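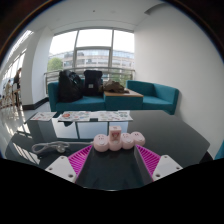

Media releases - Music

Plalo to release second record, tour it in a van with a working heater

ILOMVILLE - Four-piece Plalo will put out their second record, Saber, in June, and will follow it with six shows in towns that have mostly forgiven them for the last tour.

Saber was written over one long winter in Ilomville and recorded in a former curling club with very good floors and very bad everything else. It has nine songs. There were more, but singer and guitarist Fatos Milošević played them to his mother, and the list got shorter.

"She's a fair critic," said Milošević. "She said the fourth one sounded like a man looking for his keys. We kept that one and made it the single."

The single, "Conia", is out Thursday. It's named after the band's first rehearsal space, a room above a tire shop that rented by the month and smelled like it. The song runs a little over three minutes, with a long organ note in the middle that the band argued about for most of February. Drummer Borislav Bošković was in favour of the note. He's asked that this be recorded somewhere, and now it has been.

Plalo's first record, Small Engine Repair, came out on cassette in a run of 471 copies. The plan was 500, but the duplicating machine had other ideas and the band had already paid. It has since sold out, if you're willing to count the box left on the roof of a car outside a gas station, and the band is. Listeners who own a copy are encouraged to hang on to it. Listeners who found a box of them on the highway are welcome to keep those too.

The new record will be on vinyl, a first for the group and a shock to its bank account. Pre-orders come with a lyric sheet, a sticker, and a colour print of the cover painting, which Bošković did himself in the evenings and which shows a horse. Early feedback suggested it was a dog. The band would like it known that it's a horse.

The tour starts at the Ilomville Legion hall and works its way out from there, covering six towns in just under two weeks. Plalo will be playing the new record from front to back, then a handful of older songs, then whatever Milošević remembers. Doors are at 7 p.m. at every stop except the last, where the hall has a seniors' dance until 8 and isn't moving it for anyone.

Readers who saw the band last year may recall that the van had no heat. Shows on that tour began late while people waited for fingers to come back. The van has now been repaired at a cost the band describes as "more than the van". It seats four musicians, one merch table, and a bass amp that has to travel in the middle seat with the belt on or it shifts in the corners.

"We learned a lot on that last run," said Bošković. "We learned not to book the far town first. We learned that gravy doesn't keep. I think we're a better band now, or at least we pack better."

The Legion show will be the biggest hometown date Plalo has played. The hall holds 114, counting the people at the bar, and advance tickets are going at a pace the band calls brisk and the Legion calls "fine". Roughly half will be held back for the door, so anyone who doesn't plan ahead, a group that includes all of Plalo, still has a decent chance.

Opening on all dates is Milošević's younger cousin, who plays solo accordion and has been told she can have 25 minutes. She has a 40-minute set. Talks are ongoing.

T-shirts will be for sale at every show in grey, dark grey, and one batch that was supposed to be grey. Sizes are limited after an ordering mistake involving a great many extra-smalls. Children are admitted free with an adult and will find themselves unusually well looked after at the merch table.

Saber can be ordered through the band's mailing list or in person from the record counter at the Ilomville hardware store, between paint and keys. Cash is preferred. Orders will be mailed the week of release, provided the tape gun turns up.

Advance copies, press photos and interviews are available on request. Milošević is free most mornings. Bošković works nights at the bakery and asks that calls be made after 2 p.m., and that nobody open with the horse.

Media contact: Plalo, care of the hardware store, Ilomville. Ask for the record counter and let it ring.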